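Trinley Neighbors Help Board
Kitchen and Pantry > Storage
Viewed 1,382 times

Is there any point in splitting a big bag of dry beans into small bags?

Posted by Florencio Salcedo
November 29, 2025

I keep reading that you're supposed to break down a bulk bag of dry beans into small resealable bags as soon as you get it home. Every pantry page says it in the same words, which makes me think they all copied it from one place. The reasons they give are that the beans "stay fresher," that you "control portions," and that you "protect your investment." It's a bag of beans. It isn't an investment.

We bought 3,000 grams of dark beans in June from Bozkurt, the store by the bus depot, and I left them in the bag they came in with the top rolled down. When I want beans I dig some out with a spoon. My wife's cousin stayed with us and was bothered by this, and before leaving she put a box of Drilemov small bags on the counter with a look. So now we are doing it, or have started doing it, and I would like somebody to tell me whether it does anything.

My doubts are these.

The bags are thin. If a bug can get into the big bag, I don't see what stops it from getting into the small one. If the eggs were in there from the start, then all I've done is hand out eggs evenly.

Air. People say the small bag keeps air out. When I fill one and press the top shut there's plainly still air in it. And do dry beans care? They sat in a warehouse for who knows how long before they ever got to me.

Mess. It takes two hands to get the mouth of one of these open, and it wants to fold back on itself the whole time. A few beans always end up on the table. Then you put the spoon down to work the bag and have to pick it up again. I've done this with a plastic spoon and a metal one and can't say either is better, although the metal one at least doesn't bend.

Cost. The box has 73 bags in it and I will never use that many on beans. Rinsing them out and hanging them to dry is not something I'm going to do.

The only thing I can see in favor is that the small bags lie flat and could be stacked in a drawer. But I don't have a drawer for them, so they would go back into a bigger bag, and I'm sure you can see the problem.

If anybody has kept beans both ways and noticed a difference with their own eyes, I'd like to hear it. Please don't link me to a page that sells containers.

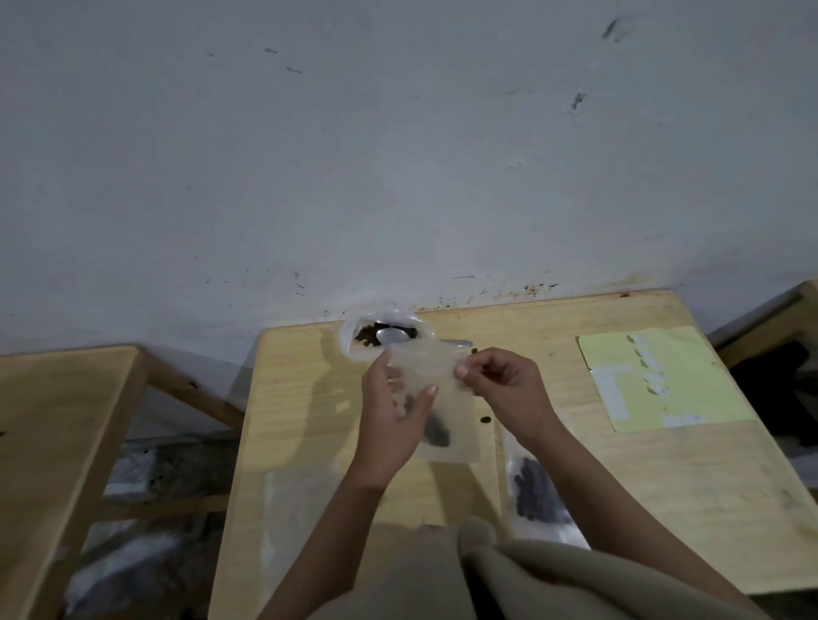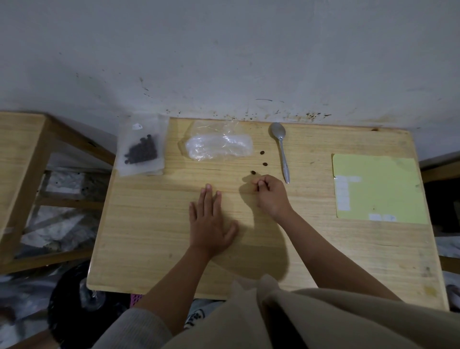

Dark beans being bagged at the table. The white spoon is in the first picture, the metal one in the second.

Answers

Erdal Uçar

I've kept beans both ways, for longer than I'd like to add up, and I share most of your doubts. For freshness the small bags do very little. Dry beans get old wherever you put them. You find out when you cook them, because old ones take forever and some of them stay hard in the middle. A thin plastic bag doesn't change that in any way I've ever noticed. If you eat through the big bag in a few months, leave it alone and close it properly.

And I do mean close it. Rolling the top down and leaving it open with a spoon in it is the part I'd change first. In your first picture the big bag is wide open at the back of the table. A clip costs next to nothing. A jar with a screw lid is better, and you probably have one with something useless in it already.

Bugs are where I'd argue with you a little. You're right that thin plastic won't keep out anything determined, and right that if the eggs came home with the beans, the small bags only spread them around. But it does matter which bags they got to. With a single big bag, one bad patch means the whole lot goes in the trash. With small bags you go through them one at a time, toss the ones with holes in the beans or dust in the bottom, and keep the others. That has happened to me once, with chickpeas, and I saved more than half.

If bugs are your worry, put the filled bags in the freezer for several days. Let them come all the way back to room temperature before you open them, or water will form on the beans and you'll have made things worse. The small bags help there, only because a big bag doesn't fit in most freezers.

The other thing I'd look at is your wall. There are dark specks along the bottom of it, right behind the table, in the second picture. I can't tell from here what they are. It might be old splashes, or it might be damp, and damp is worse for dry beans than air ever was. Feel the plaster with the back of your hand early in the morning. If it feels cool and clammy, don't store anything against it, in any kind of bag.

As to filling them: fold the mouth of the small bag outward over itself, like a cuff, stand it in a mug, and spoon into that. Both hands free. The cuff also keeps crumbs out of the seal, and that matters more than squeezing out the last of the air. I don't know the Drilemov ones in particular, but with most of these bags it's a bit of grit in the track that makes them pop open later.

uka_kitchen

just do it!! everything in my pantry is in small bags and it looks SO much better. also you can write on them. i do one bag = one pot of soup and then i never have to measure anything. get labels

Florencio Salcedo replied:

One of the bags already has a small white label on it, and I can't say it has improved the beans. But one bag for one pot is the first reason I've heard that I could explain to another person. How much do you put in?

uka_kitchen replied:

3 big spoons? i don't measure lol

Erdal Uçar replied:

That's going to depend quite a lot on the spoon. Weigh out one pot's worth of dry beans, once, on a kitchen scale. Put it in a cup, see how high it comes, and put a piece of tape on the cup at that height. Then use the cup for all the bags and forget about spoons.

PotLidPete

Going to disagree with everybody. The problem with small bags is that you forget them. A big bag on the table nags at you. I split up a sack of lentils some years ago, felt very pleased with myself, and found half the bags behind the flour long after I'd bought more lentils. None of them had a date. I cooked them anyway and they were fine, a bit slow. So if the idea is to waste less, I'm not convinced the small bags are doing that job.

I also wonder about the plastic. You're starting with a bag, moving the beans to other bags, and then by your own account putting those inside yet another bag. A coffee can with a lid would hold a good part of what you've got and you'd be done in a minute. I'd keep the box of bags for screws and buttons.

One thing I'd say to Erdal, though, is that the freezer advice gets repeated as much as the small bag advice does. Has it worked for you, or did you read it?

Erdal Uçar replied:

Fair to ask. I've frozen everything since the chickpeas and haven't had bugs again, but I also changed stores that same year, so I can't prove which of the two did it.

Florencio Salcedo replied:

Thank you, this is more sense than I got from the pantry pages. What I'm taking from it is that the small bags don't keep beans any fresher, that they might limit the damage if there are bugs, and that they're handy if each one holds enough for a pot. I tried the cuff in a mug and it does go better, although my mug is too wide and the bag slid down inside it on the first try. A narrow glass held it.

I felt the wall too. It was dry where I put my hand, and the marks didn't rub off on my fingers. I'm still not sure about them, so I'll check again after the next rain before I decide where the beans go. Until then what's left in the big bag gets a clothespin. I haven't decided about the freezer. Ours is full of bread.

PotLidPete replied:

Put a date on the ones you've already filled.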